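The Flendia Tweak

So my cousin Lovely Soriano calls me at midnight and goes, "Do you still know how to jailbreak a phone?" and I said sure, which was a lie. I hadn't done it in years! But she'd already driven over. I could see her headlights on my ceiling.

Her problem was an app called Flendia. She'd posted voice notes on it every night, little songs mostly, and now it was shutting down on 22nd July with no way to save a thing. Forty-six songs (she'd made a list on the back of a gas bill), and the only copies were stuck in there.

"There's a tweak," she said. "Some guy named Luuk De Smet made it. It's called Salley."

I found Salley on a forum that looked like it had been dead since dial-up. The last post was from a Wim Hoekstra, and all it said was "works, but don't let it update." Great. Very comforting.

We made coffee. I got the phone jailbroken on the third try, with Lovely breathing down my neck the whole time, and then I installed the tweak and a tiny gray arrow popped up next to her first song. I tapped it. We both held our breath like idiots.
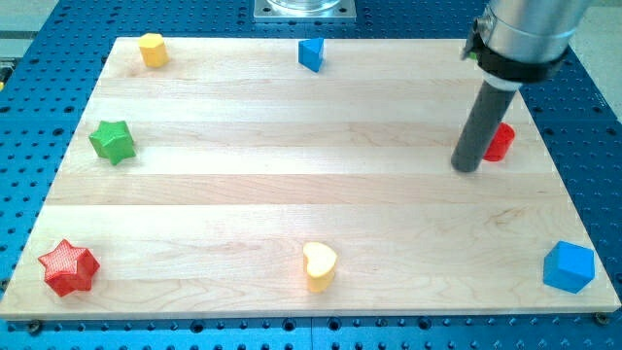 It saved. Then the next one saved, and the one after that, and Lovely started singing along in my kitchen at two in the morning, half a beat behind herself. By song 24 I knew the words too (most of them are about a dog).

Then the phone buzzed. Salley wanted to update.

"Don't," we both said, and I hit Later so hard I nearly dropped the thing in my mug. It asked again at song 30-something. It asked again at 45, the jerk.

The last one took forever. When it finally played, it wasn't a song at all, just Lovely's voice from way back, saying, "Testing, is this on?"

"Keep that one," she said, and she went to look for her shoes.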